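Khunthong Kitchen Cell, Bench Arm Safety Checklist
With comments from the August walkthrough
Walkthrough by Uthai Chaiyaporn, comments by Uthai unless marked CR (Cauã Rezende)

Please go through the list in order, with the arm powered but in hold, and write something next to each item even if it is only "fine." I know a column of check marks is quicker, but when I sit down with these later it is the odd little remarks that help me most, so don't be shy with the pen.

SECTION A. BEFORE ANYONE STEPS UP TO THE BENCH

A1. Emergency stop pressed and released once, arm drops to hold both times.
OK. The button by the door is stiffer than the one on the bench. It does work, and I tried it again after lunch to be sure, but I would like it swapped before the new people start.

A2. Floor tape complete, no lifted corners.
Needs work. One corner near the sink has lifted again. We have now taped that spot so often that I think we should admit the floor there needs a proper scrub with degreaser first.

A3. Reduced speed selected on the Danik controller for any session with a person inside the tape.
OK. It was at the reduced setting when I arrived, and the key was out and on its hook. Thank you, whoever that was!

A4. Force limit reads 70 newtons or lower on the controller screen.
OK, reads 70. Please remember this is our own house limit and the risk assessment was written around it, so if a task seems to need more, come and talk to me and we will look at the task together.

A5. Air hose and cable wrap free of rubbing.
OK. Slight shine on the wrap at the elbow. CR: I'd change it at the next service, it has done 3000 cycles since the last one.

SECTION B. THE WORK SURFACE

B1. Only items named on the task card are on the bench.
OK.

B2. Open containers stand clear of the bench edge and of the arm's parking position.
OK, see comment below.

B3. Dry ingredients measured out before the arm is enabled.
OK.

B4. Surface wiped and dried, no grains or drips left behind.
Partly. See comment.
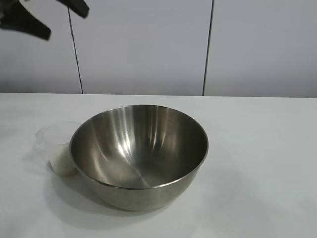 Comment on B1 to B4. The rule I care most about in this section is that things should be set out so that the arm has one clear way in and one clear way out, and so that a person can tell at a glance what belongs to the task. Cauã and I have gone back and forth over spacing, and he has nearly persuaded me. On the pouring setup the little measuring cup is tucked in behind the steel bowl, right up against its side, while the whole right half of the table has nothing on it. It meets the card as written, so I have passed it, but a clear cup against a white background is hard enough to pick out when it stands by itself, and with the bowl partly hiding it a tired operator could easily reach for the bowl and knock the cup over. I would like the card to say that clear containers stand in the open, a hand's width from their neighbors. The smudges toward the left side of the top are why I wrote "partly" for B4. They may well be old marks that won't come off, so let's give them one good try with the Edier cleaner before we decide.

CR: Agree on the hand's width. I'd also be happy with a colored band on the cup, as long as it is food safe and can go through the dishwasher.

SECTION C. GRIPPER AND HANDS

C1. Finger pads seated, no play when pushed sideways by hand (power off).
OK. Checked both.

C2. Gripper parks above the tallest item on the bench.
OK. I would still like the park height written on the card, as at present we all just sort of know it.

C3. Nobody reaches into a container while the arm is enabled.
Discussed with everyone on shift. Good conversation, and a fair point came up about what to do when something falls in. The answer is hold, wait for the steady light, then reach.

C4. Sleeves, lanyards and long hair secured.
OK. Lanyards left in the tray.

SECTION D. CLOSING UP

D1. Arm parked, controller locked, key returned.
OK.

D2. Trorunik logbook signed by 2 people.
Needs work. There are 5 entries with a single signature. Please catch me if you are on your own at the end of a shift, I am usually still around and glad to walk over.

Still open: door button, tape by the sink, elbow wrap, wording on the pouring card, park height, missing signatures. Cauã has the first three and I have the rest.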